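Shirt swap takes over the fourth floor at Gurgate

If you were in the Gurgate building on Monday and wondered why people kept getting out of the elevator with armfuls of T-shirts, I can explain, since I was one of them. The Kinyua clothing swap is back for its second season, and this time it's up on the fourth floor with the big windows instead of down in that dim room next to the mail slots.

The rules are pretty simple. You bring up to 10 pieces, you get a paper ticket for each one, and you trade the tickets for whatever catches your eye. Shirts, sweaters and kids' clothes are all fine. Shoes aren't being taken this season (I had a pair of sandals in my bag and had to carry them right back home, so learn from me). Anything with a rip goes into a separate bin for Prasel, the mending shop on the ground floor, which turns the worst of it into cleaning rags and patches up the rest.

I went straight for the printed tees, as I always do. There were band shirts, a couple of faded 5K shirts, and one light gray number with a strip of little emoji faces running down the middle that I kept going back to. It needed a good ironing – so did most of what I brought, to be fair – but the colors in the print are still really bright, and the yellow smiley just makes me happy. My niece is going to fight me for it!
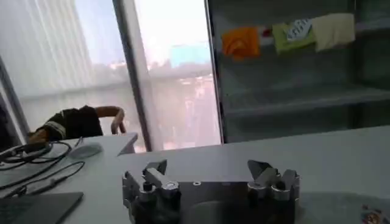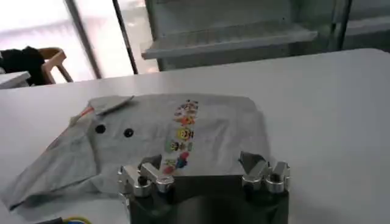 By the window on the fourth floor, and the gray emoji tee on the table.

The folding is the part I didn't expect to enjoy. Everybody who drops off clothes is asked to stay a few minutes and help get things into piles, and there's a right way to do it, apparently: sleeves in, bottom up to the collar, print facing out so people can see what they're getting without pulling the whole stack apart. My first few looked like laundry that had fallen off a chair. By the time I left I was getting them nearly square, and I've since redone two of my own drawers at home, which my family finds hilarious.

The piles go by size, with the kids' things on their own table. Grulto, the coffee place across the street, is giving swappers a small drip coffee for free if they show a ticket stub, so hang on to yours. I threw mine out and paid full price like a fool.

The swap runs every Monday through October, from 2 to 6 in the afternoon. Bring clothes clean and dry, in a bag you don't mind leaving behind. Late in the day is quieter, but the good prints go early, and the large sizes were already looking thin when I got there. Tickets you don't use carry over to the next week. I still have four, and I've got my eye on a green sweater that was too far down the pile to dig out politely.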